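# The Brenari Evening Journal

If you've ever sat down at the end of a long day with a blank notebook and a good pen and then somehow ended up writing a grocery list, you are exactly who we made this journal for! The Brenari Evening Journal gives you one gentle question a night, plenty of room to answer it, and no scolding when you skip a week (or a whole month, as I did last May, when life had other plans for me).

The questions were written by Jitendra Semwal, who has led our small-group workshops for years and who tried every one of them out on his own family first. Some are light, some will have you staring at the ceiling for a while, and you are welcome to answer them in any order you like.

## What you get

- Hardcover journal, 400 pages, lies flat when open
- 8 chapters, each with its own short letter from Jitendra
- Two ribbon markers, one for tonight and one for a page you want to come back to
- Choice of cover: Nutar gray or Coelho green
- Item number 1311

## Using it

Most of our readers like to write at 9pm or so, once the dishes are done and the phone is in another room. Ten minutes is plenty. Read the question twice, take a breath, and start with whatever comes, even if it's a complaint about the neighbors. You can always cross it out later!
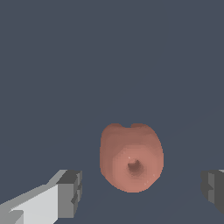

The fourth chapter is the one people write to us about, the one on being kinder to yourself, and it asks you to choose a simple shape and keep it in mind while you breathe. It can be anything at all, a leaf or a teacup, or a soft pink ring with two rounded lobes on top and a little dip between them, a bit like an apple. Let your attention go slowly around the middle a few times, then pick up your pen and begin.

## Ordering

The journal is $19, and we wrap each one by hand at our Saltton workroom. If you'd like a name written inside the front cover, just put it in the order notes and we'll gladly do it at no extra charge. Workshop groups ordering together can write to us first for a shared shipping rate.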